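Electric hook-up on the Brulleck site: book ahead or ask on arrival?

Posted by Chia-jung Wan, 7 May 2024

Hello all! We're taking the kids to Brulleck for the first time this summer and I'm so excited I've already made a packing list. We have a family tent and a small cool box that runs off the mains. The booking form has a tick box for hook-up but it won't let me choose it with a tent pitch, only with a caravan one. Do I need to ring them, or can I sort it out when we get there? We're staying 5 nights. Also, how long a cable should we bring?

2 replies

Otness

Ring them! We had exactly the same trouble with the form in March and the woman on the phone added it in a minute, lovely she was. Tents can have hook-up, but only on the lower field (the upper one has no posts at all), and those pitches go quickly once the schools break up. Ask for pitch 13 if it's free, it gets the sun first thing and you're close to the taps without hearing everybody's washing-up.

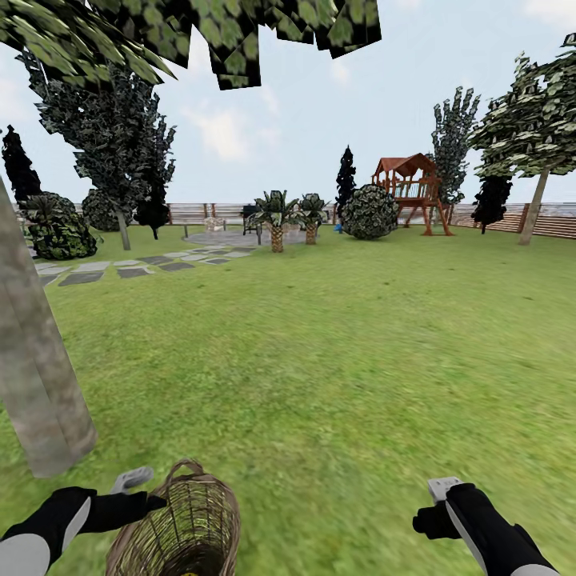
Grass, fence and wicker basket weather

Take a proper camping cable, the 25 metre sort, and unwind the whole thing even if the post is right beside you, as a coiled one can get very hot. And do take the children down to the stream before breakfast, ours still talk about it! Reception opens at 6 in high season, so you can get bread on the way back.

Justis

never had hook-up in a tent, we just use ice packs and swap them at the shop freezer. works fine. think they charge a bit for it now though

Was this page helpful? Yes / No
More in Tents and pitches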